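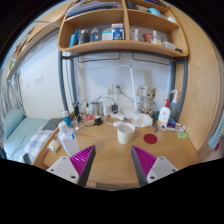
Unmont: making a short horror film with no money and one corridor

Film Production module, second-year group project
Group: Awuor Mutiso (director), Silviu Neagu (camera and edit), Smaranda Zamfir (sound), Rodica Ilie (script, and this report)
Supervisor: Uwe Hellwig

1. What we set out to do

The assignment asked for a short genre film of up to 13 minutes and a report on how it was made. We chose horror because all four of us like it and because it is supposed to be cheap. The first of those reasons has survived.

Our film is called Unmont. It concerns a woman who takes a night job at a closed boarding school and keeps finding the same door in different places. The school is called Flarkwood in the script. Flarkwood is played by the east corridor of our own building, which has the advantage of being ugly already.

Awuor wanted a film in which the threat is never seen. I wanted a film in which the threat is seen once, badly. We argued over this for most of the first month and the finished film follows her version, apart from one shot, which I will come to.

2. Research

We each watched a stack of older slashers and haunted house films and kept notes on where the scares fell. Silviu's notes are mostly about lamps. Mine are mostly complaints about people who go back for the cat.

The useful finding was about waiting. In the films we all rated highly, the camera would hold on a doorway well past the point where something ought to have come through it, and then the scene would end. The ones we rated poorly couldn't leave a doorway alone. We decided that Unmont would have no more than 2 loud scares, and that everything else would be done with pauses. Uwe wrote "brave" in the margin of our proposal. We took this as praise until we had heard him use the word about another group's musical.

3. Script

The script went through 4 drafts. Draft one had a backstory involving a headmaster, a fire and a missing twin, and ran to twice the permitted length. Draft two removed the twin. By draft three the headmaster was gone as well and the fire was down to a smell somebody mentions. The last draft has very little dialogue, partly on principle and partly because our lead, Sima, was revising for resits and asked whether she could have fewer lines.

The loss I regret is a phone call in which Sima's character describes the corridor to her brother, Temis, and he says he remembers it. It was a good scene on paper. Filmed, it was a person on the phone.

4. Filming

Our budget was 500 lei, most of which went on batteries, gaffer tape and food. We had the corridor from ten at night until the security round at two, which meant that every night shoot was really a race with a man and his keys. He is in the final sound mix, somewhere in the second half. Smaranda says the keys are the best thing in it and I am not in a position to disagree.

The moving door was done by hanging the same painted panel over different doorways between takes. It took longer than we had planned and it never hung straight. Awuor decided on the second night that the tilt was frightening, and from then on we tilted it deliberately, which was harder than hanging it straight would have been.

The shot I mentioned earlier was an accident. Silviu moved across the far end of the corridor to fetch a stand while the camera was still running. He is out of focus and walking oddly (he had hurt his foot). We all saw it in the edit and went quiet. It stayed in.

5. Sound

Smaranda recorded the empty corridor at night and slowed it down until it had a kind of throb. We cut the music entirely after the first test screening, when somebody asked if it was a bank advert.

6. Test screenings

We showed the film twice to students from other courses. At the first showing, people laughed at the door. At the second, with the music gone and a shorter opening, they laughed later and less. Several jumped at the first loud scare. The second loud scare worked on one person, who had been looking at her phone.

Written comments were short. "Liked the man at the end" came up more than once, and Silviu has become unbearable.

7. What we would change

The opening is still slow. We confused holding a shot with forgetting to cut it, and some of what we defended as tension in the edit was tiredness. I would shoot fewer set-ups and rehearse in the corridor itself. We rehearsed in a seminar room, so every walk in the film is slightly too short and Sima keeps arriving at the door before she has had time to be afraid of it.

Awuor would like it recorded that she would change the title.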